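I got to Brovis a little before the coffee was ready, so Leidy Giraldo started talking about coolant. She talks about coolant a lot. She runs the sales and service side of the shop, which rebuilds used surface grinders and horizontal boring machines and sells them on to small job shops, and I'd asked for half an hour of her time. I stayed for most of the morning!

"People call and ask what the spindle horsepower is," she told me. "I always ask them what they're cutting. Half the time there's a long silence."

She came into machine tools sideways. Her first job was typing quotes for a bearing distributor, and she got curious about why the same customers kept ordering the same spindle bearings every few months. So she drove out to one of them on her own time (who does that?) and found a grinder sitting on a floor that shook every time a forklift went by. "I wasn't an engineer. I just put my hand on the machine and felt it," she said. The customer moved the grinder to the other end of the building and the bearing orders dried up. Her boss at the time was not thrilled.

These days Brovis has 39 machines in its stock list, and she can tell you something about nearly all of them. Her favorite is an old Lo Presti boring mill with a rotary table that came out of a pump plant. I asked what was so great about it and got ten minutes on hand-scraped ways. I'll spare you most of that, but the short version is that somebody took real care over the bed when it was new, and the crew only had to touch up the end where all the short jobs had been run.

"You can read a machine like a pair of shoes," she said. "You see where the person leaned."
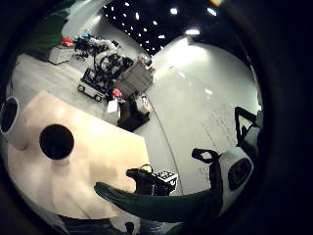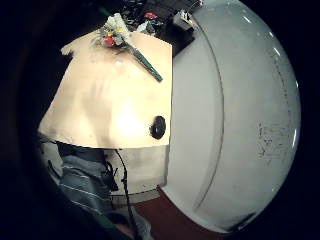
Bunance, 2021-11-02

I wanted to know how a buyer is supposed to judge a used machine from a listing, and she got pretty animated. Most listings, according to her, are a paint job and a paragraph. She'd like to see a geometry report every time, with the readings written in by whoever took them. Brovis sends a two-page one with each rebuild, and she'll go over it on the phone with anybody who asks, even if they end up buying elsewhere.

"Fresh paint tells me you own a spray gun," she said. "Show me the spindle runout. Show me it cold and then show me it after a couple of hours."

We got onto prices next. She wouldn't give me numbers for the Lo Presti – there's a buyer circling – but she did say that freight has become the part that surprises people. A machine that looks like a bargain three states away needs rigging at both ends, a level floor, and often an electrician. She now puts the rigging estimate in the very first email. Some people never write back, and she's fine with that.

The bigger project this fall is the switch to Vumotetti, the parts catalog software the shop bought last year. Before that, the seal kits and way wipers lived in binders and in the head of a man who has since retired to go fishing. Leidy has entered 136 part numbers so far, mostly in the evenings, and she figures she's not even halfway. I asked if she minded. "I complain about it every night," she said, laughing. "But a customer called for a wiper set and I had the number before he finished spelling the model. That felt pretty good."

She does get out on the floor still. During our talk she was called away twice, once to look at a way cover and once to settle an argument about which oil goes in a gearbox. She won the argument, by the way. I checked when I left.

My last question was what she'd tell a shop owner shopping for a first grinder. She thought about it for a while and asked me what kind of parts. I said I didn't know, any parts. "Then I'd tell them to call me back," she said, and went to find out whether the truck for the December delivery had been booked.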